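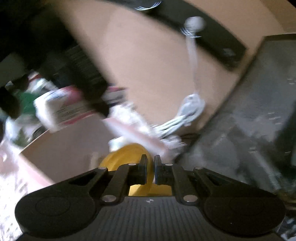
Noltent Tischwaage im Versandbetrieb: Testbericht

Die Noltent ist eine flache Tischwaage mit abgesetzter Anzeige. Geliefert wurde sie von Fatico in einem Einwegkarton mit Formpappe. Im Lieferumfang enthalten sind Wägeplatte, Anzeigeeinheit mit Spiralkabel, Netzteil, ein Justiergewicht zu 200 g und eine mehrsprachige Kurzanleitung. Die vollständige Bedienungsanleitung gibt es nur als Download. Getestet wurde die Waage vom Frühjahr bis in den Mai hinein an einem Packplatz, an dem überwiegend Kleinteile und Verbrauchsmaterial in Kartons und Versandtaschen gehen.

Aufbau und Inbetriebnahme

Die Platte steht auf vier Gummifüßen, die sich einzeln in der Höhe verstellen lassen. Eine Libelle ist im hinteren Rahmen eingelassen und verschwindet unter jedem Karton, der größer ist als die Platte. Wer die Waage an einen anderen Tisch trägt, muss neu ausrichten. Bei schiefem Stand erscheint keine Warnung, der Nullpunkt wandert aber sichtbar.

Nach dem Einschalten läuft ein Segmenttest, danach setzt die Waage selbsttätig auf null. Liegt beim Einschalten bereits etwas auf der Platte, wird es als Nullpunkt übernommen. In der Anleitung steht das im Kapitel zur Fehlerbehebung, es gehört an den Anfang. Mit dem Vorgängermodell (Sumow, gleiche Plattengröße) war das anders gelöst: Dort blieb die Anzeige gesperrt, bis die Platte leer war.

Genauigkeit

Die Ziffernschrittweite beträgt 2 g. Zur Kontrolle wurde ein Beutel mit Unterlegscheiben verwendet, dessen Masse auf einer Laborwaage zu 654 g bestimmt worden war. In der Plattenmitte zeigte die Noltent durchgehend 654 g. An drei Ecken ebenfalls. An der vierten, vorn rechts, lag die Anzeige einen Ziffernschritt darunter, und zwar reproduzierbar. Nach dem Nachstellen des betreffenden Fußes verschwand die Abweichung, kam nach einem Ortswechsel wieder und ließ sich auf dieselbe Weise beheben.

Die Justage mit dem mitgelieferten Gewicht ist schnell erledigt, prüft den Messbereich aber nur am unteren Ende. Für Pakete ist das wenig aussagekräftig. Ein schwereres Justiergewicht lässt sich im Menü zwar auswählen, muss aber gesondert beschafft werden. Fatico führt es derzeit nicht.

Für den Verkauf nach Gewicht ist die Waage nicht geeicht. Wer nur Porto ermittelt und Stückzahlen prüft, kommt damit zurecht. 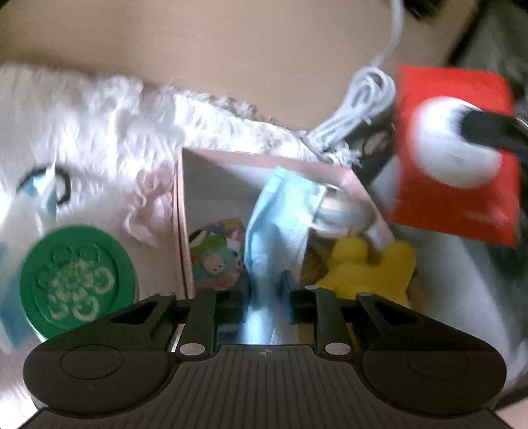

Die Einschwingzeit hängt vom Filter ab. Ab Werk ist die mittlere Stufe eingestellt. Auf einem steifen Tisch kann man auf die schnelle Stufe gehen, die Anzeige steht dann, kaum dass die Hand weg ist. Auf einem Tisch mit Querschublade, an dem nebenan jemand Klebeband abrollt, ist die langsame Stufe nötig. Die Einstellung liegt drei Menüebenen tief und wird nach einem Batteriewechsel vergessen. Im Netzbetrieb bleibt sie erhalten.

Zählfunktion

Leichte Teile sind für die Zählfunktion das eigentliche Problem. Die Referenzmenge muss groß genug sein, sonst addiert sich der Fehler aus der Ziffernschrittweite. Bei Schrauben ab mittlerer Größe stimmten die Zählungen. Bei Dichtringen aus Gummi lagen sie daneben, solange die kleinste Referenzmenge gewählt war. Die Waage nimmt jede Referenz an, auch eine unbrauchbare. Eine Meldung bei zu geringem Stückgewicht wäre hier mit wenig Aufwand möglich gewesen, die Sumow hatte sie.

Ifeanyi Danladi hat die Funktion einen Donnerstag lang ausschließlich benutzt und danach wieder abgeschaltet. Sein Einwand betrifft die Bedienung: Tara und Zählen liegen auf derselben Taste, unterschieden durch die Dauer des Drucks. Mit Handschuhen trifft man die kurze Betätigung nicht zuverlässig.

Schnittstelle

Auf der Rückseite der Anzeige sitzt eine USB-Buchse. Die Waage meldet sich als serielle Schnittstelle an und sendet auf Tastendruck oder fortlaufend eine Textzeile mit Vorzeichen, Wert und Einheit. Bepari, unsere Versandsoftware, übernimmt den Wert ohne weiteren Treiber. Das Dezimaltrennzeichen ist fest auf Punkt gestellt. In Bepari muss das einmal umgestellt werden, sonst wird das Feld leer gelassen, ohne Fehlermeldung. Dilani Miah hat die passende Einstellung im Importprofil gefunden, unter »Zahlenformat (Gerät)«, nicht unter »Zahlenformat«.

Im Dauersendebetrieb schaltet die Waage nicht mehr automatisch ab. Das ist im Batteriebetrieb zu beachten.

Mechanik und Reinigung

Die Edelstahlplatte ist nur aufgelegt und lässt sich ohne Werkzeug abnehmen. Darunter sammeln sich Papierstaub und Schnipsel von Etikettenträgern. Gerät ein Schnipsel zwischen Platte und Rahmen, liegt ein Kraftnebenschluss vor, und die Anzeige bleibt nach dem Entlasten über null stehen. Zweimal kam das im Testzeitraum vor. Das Spiralkabel ist knapp bemessen. Bei Wandmontage der Anzeige steht es unter Zug, der Stecker hat keine Verriegelung.

Wertung

Genauigkeit: gut, nach sorgfältigem Ausrichten.
Zählfunktion: ausreichend.
Anbindung: gut, wenn das Trennzeichen bekannt ist.
Bedienung: befriedigend, Abzug für die doppelt belegte Taste.
Dokumentation: mangelhaft in der gedruckten Fassung, brauchbar als Download.

Die Waage bleibt am Packplatz in Betrieb. Die Sumow steht weiterhin im Regal und wird für die Zählung der Dichtringe benutzt.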